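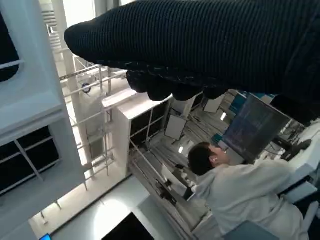 Marit Nordin

April - 19 comments - 167 shares

How to set up a lab desk where you can sit and write up data for a whole afternoon

When I started in my present job I had the desk by the door, and I worked there with a sore neck until I finally took one morning to arrange it properly. I have since done the same for four colleagues. It takes less than two hours and you don't need to buy much. I write it down now so that I can send people a link.

1. Empty the desk first

Take everything off, also the monitor. Put it on a trolley or on the floor on a clean sheet of paper. Wipe the surface with whatever your lab permits (ours is a mild soap, and after that water). White desks show every ring from a cup, so let it dry completely before you put something back.

2. Place the monitor

The monitor goes straight in front of the chair. Not at the side, even if the cables would like it better there. Sit down, stretch your arm, and your fingertips should nearly touch the screen. The top edge should be at the height of your eyes or a little lower. If you wear glasses with two strengths, put it lower still.

I use a dark background for long tables of numbers. Some people find it harder to read, so try both for a day. Make the text bigger than you think you need. If you catch yourself leaning forward to see the rows, it is too small.

3. Gather the cables to one side

All small equipment with a cable should stay together on one side of the desk, the side where you don't write. I am right-handed, so at my own desk it goes to the left, but if the socket is on the other side, follow the socket. Black cables all look the same after a week. Put a piece of tape on each plug and write the name of the thing on it. I use the Mirkix fabric tape, which you can peel off again without glue staying behind. Ordinary masking tape is also fine.

Leave a little slack behind the monitor so that you can turn it.

4. Keep a place for paper

You need one free area beside your arm, large enough for an open notebook or a sheet lying flat. Nothing else lives there. The pen can be next to it. I was strict with myself about this and it helped more than the new chair.

5. Use open compartments for the things you take every day

A white cabinet with open compartments is nice to have near the desk, but it becomes full very quickly. Ours is the Grønli model and it was 191 dollars with delivery. My rule is one kind of thing in each compartment, and the heavy things at the bottom. Label the front edge and not the box inside - boxes get moved.

6. Chair and coat

Adjust the chair while you are wearing your lab coat. The coat pulls over the shoulders when you lean forward, and if it is buttoned tight you will sit crooked without noticing. I open the lowest button when I sit. Check your own lab's rules about this before you copy me. Also check that the coat does not hang into the wheels.

7. Sound

If you are allowed to use earbuds at the desk, use only one, and keep the volume low enough to hear a timer or your colleagues. Take it out when you go back to the bench.

At the end of the day I put the papers in the folder and push in the chair. The cables I check once a month, usually when some tape has fallen off.

4 comments waiting for approval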